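三点十分

我不信她的话，从第一句就不信。

她说机器半夜会自己开。来我这儿的人，十个里有一半这么说，剩下的一半说机器会自己关。我在Grirnar修了半辈子电脑，自己开的见过，多半是猫踩的，要么是插线板老化，再不就是家里有个睡不着觉又不肯承认的人。我问她养不养猫，她说不养。我问插线板用了几年，她想了想，说跟房子一样老。我心里说，那就是了。

“每天三点十分。”她说，“插线板会看钟吗？”

这话问得我有点不高兴。

机箱是她用一辆买菜的小拖车拉来的，外头裹着一条毛巾被，毛巾被外头又捆了两道晾衣绳。解绳子花了不少工夫，她打的是死结。她说这台机器是丈夫留下的，丈夫前年十二月走了，机器在书房里一直插着电，她没动过。先前也没觉得它会半夜开，因为她睡南边那间，隔着一条走廊。今年她把床挪到了北屋，才听见的。

“听见什么？”

“风扇。先是呼的一下，然后就小了。过一会儿它自己又关了。”

“您起来看过没有？”

“看过一次。屏幕是黑的，灯亮着。”

屏幕是黑的，那也许是没接好，也许是她没戴眼镜。我把这两种可能都写在单子上，字写得很小，免得她看见。

她又说，Hosari那边有一家店，她先去问过。人家没拆机箱，隔着柜台听了她的描述，就说硬盘里有东西，要做一次深度清理，收600，另外推荐她换一套新的，新的只要1,000，旧的可以抵掉一点。我听了直摇头。“有东西”这三个字很便宜，说出来不用负责，谁家的硬盘里没有东西？可我也不打算夸她没上当，她没上当多半是因为嫌贵。

“那您这儿呢？”她问。

“先看，看完了再说钱。”

“看完了您会不会也说里头有东西？”

我说里头有灰。

她没笑，从包里拿出一张折了四折的纸，是她记的日子和时间，一行一行，全是三点十分，有两行写的是三点十一分。我问这两行怎么回事，她说那两天她去倒水，走回来看表晚了。我把纸还给她，她不接，说留着给我参考。我不大喜欢客人留东西参考，最后总要我保管。她还带了一瓶腌萝卜，放在柜台上，也没说是给谁的。

她走以后我没有马上动手。门口那台咖啡机又漏了，我擦了地，接了两个电话，有一个是问能不能上门修打印机的，我说不能。然后才把机器搬到里间，放倒，卸了侧板。

要说对这种事我有什么成见，那就是我认为一切怪事都有一颗没拧紧的螺丝。我师傅是Gebru人，他不这么看，他认为一切怪事都有一个说谎的客人。我们俩为这个争了好些年，后来他不干这行了，开了个卖豆浆的铺子，争论也就搁下了。我倒是经常想起他那句话，尤其是客人刚出门的时候。

板子是绿的，元件排得密密麻麻，当中那块方方的处理器还老老实实待在插座里。下面横着一块黑色的显卡，左边一溜蓝色的卡扣。电源外壳上贴着黑底白字的标签，一格一格全是认证标志，标签左边另有一张小白贴纸。硬盘架上也有一个蓝卡扣，颜色亮得跟这台机器的年纪不太相称。我先看电源，再看开机键引出来的那两根线，那两根线我是当嫌疑犯看的。
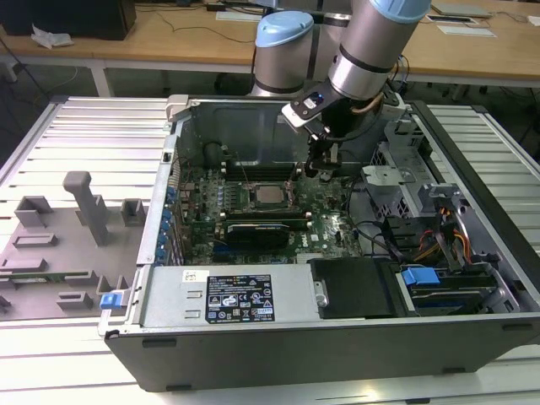 二、线没有问题

开机键的线没有问题。我拿表量了，又量了一遍，按下去通，松开就断，弹簧也还利索。这让我很失望。一颗没拧紧的螺丝都没有，她丈夫拧螺丝拧得比我好。

灰也没有多少。我对她说里头有灰，结果拿刷子扫了一圈，扫出来的还不够盖住一枚硬币。一台放在书房里几年没人动的机器，不该是这个样子。我当时就想，师傅说得对，她肯定动过，或者有人动过，反正有人没跟我讲实话。

我给她打电话，问她有没有让人清过灰。

“没有。”

“您丈夫呢？”

“他每年清一次，用我的毛刷，刷粉饼的那种。我说过他很多回。”

“那是前年的事了。”

“书房的门我一直关着，窗也关着。”她停了一下，“关着门还进灰吗？”

我说会进，少一点。说完觉得自己站不住脚，就问她平时几点睡，她说这跟灰有什么关系。我说没关系，挂了。

晚上我没有回家。不要误会，我不是要守什么灵异，我只是想省事：三点十分它要是不开，我第二天就收她检测费，让她把床挪回南边去。机器接好了电，没接网，没接键盘鼠标，显示器接的是我自己的，线也是我自己的。我在折叠椅上坐着，吃了她的腌萝卜。萝卜太咸，咸得我怀疑她数盐的时候也不戴眼镜。

到两点多我睡着了。醒来时脖子是歪的，风扇在响。

先是呼的一下，然后就小了，跟她说的一样。我看墙上的钟，三点十五分。墙上的钟快五分钟，我一直懒得调。

屏幕倒没有黑，走了自检，进了系统，桌面上的图标排得整整齐齐。没过多久弹出来一个小窗口，说找不到网络，某某任务执行失败，再过一阵子，机器就自己关了。我坐在那里，承认自己后背有点凉。里间的暖气是十点钟停的，这一点也应当算进去。

三、计划任务

天亮以后就没什么神秘了。主板设置里有一个定时唤醒，三点十分，每天。这个选项在菜单里藏得不浅，不会是碰巧按出来的，是有人翻了好几层，一个数一个数填进去的。系统里另有一个计划任务，开机以后跑一个小脚本，跑完就关机。

脚本写得很糟。变量名全是拼音，有一处错了两年也没人改，碰巧不影响结果。它做的事情也很无聊：到Brokach港务的网页上，把当天的潮汐和渡轮时刻抓下来，存成一个文本，日期做文件名，放进一个叫“船”的文件夹。那文件夹里有600多个文件，我随便点开几个，全是几点几分开船、几点几分涨潮。后面有一大批是空的，大概是人家网页改了版，脚本不认得了。它不认得，也照样每天起来存一个空文件。

我头一个念头是，这有什么用？渡轮时刻手机上就能查。第二个念头是，为什么要三点十分？网页半夜更新的多，可也用不着这么准。我把脚本从头到尾又看了一遍，想找出一点讲究，没找着。

我又给她打电话，把事情说了。我尽量说得干巴巴的，这种时候说得好听一点，客人就会哭，一哭就要我出主意。

她没有哭。她说：“船？他晕船。”

“那他查船干什么？”

“我怎么知道？我从前坐过一阵子，去Brokach上班，早上那班。后来单位搬了，我就不坐了。”

“后来是哪年？”

她说了一个年份。我看了看那个文件夹里最早的文件，日期在那以后。也就是说，她不坐船了，他才开始存船。要是反过来，这个故事就很好讲，我也可以像电影里那样沉默一会儿。可是日期摆在那里，对不上。

“会不会从前是记在别处的？”她问。

“有可能。”我说，“也有可能他就是学着写程序，随便找个网页练手。初学的人都这样，有人抓天气，有人抓彩票。”

“他不买彩票。”

“我打个比方。”

电话那头有水开的声音，她去关火，走得很慢，回来的时候问我，那三点十分呢？我说人家总得填一个时间。她说他们家的钟，从前那只老的，就停在三点十分，停了好多年，是她不让扔的。我说是下午还是半夜？她说钟上看不出来。

我觉得这也算不了什么证据。一只停了的钟，总要停在一个地方。

四、取机

她来取的那天带了原来那条毛巾被，绳子换成了新的。我把单子推过去，检测加清灰，我写的是500。她看了一会儿，问清的是哪里的灰，您不是说没多少吗。我把清灰那项划掉，改成了35，她又问为什么还剩35，我说是那一夜的电费。这当然是胡说，机器一夜开不了几分钟。她大概也知道，没有再讲价，只把那张折了四折的纸要了回去，幸好我还没扔。

我问她，定时唤醒关不关？关了她就能睡个整觉。

“您关了没有？”

“没有，等您一句话。”

她把手放在机箱顶上，没放多久，又拿开了。她说先别关，她把床挪回南屋就是了，南屋本来也暖和一些。又问我，能不能让它别存空的，存那么多空的，占地方。

我告诉她一个空文件不占什么地方。她说看着难受。于是她坐在门口那把椅子上等，我把脚本里认网页的那几行改了，顺手把那个写错的拼音也改了过来，后来一想又改了回去，反正不影响。试了一下，当天的时刻抓下来了，头班船六点二十。

“六点二十，”她说，“比从前晚了。”

我帮她把机箱捆好，打的是活结，告诉她拉哪一头。她拉着小拖车往坡下走，轮子有一只在响，我本来想叫住她上点油，后来来了个客人，说他的电脑会自己关。

我问他养不养猫。

Grirnar短篇 ｜ 来信请用本站留言簿 ｜ 版权归作者所有，转载请先联系 ｜ 返回顶部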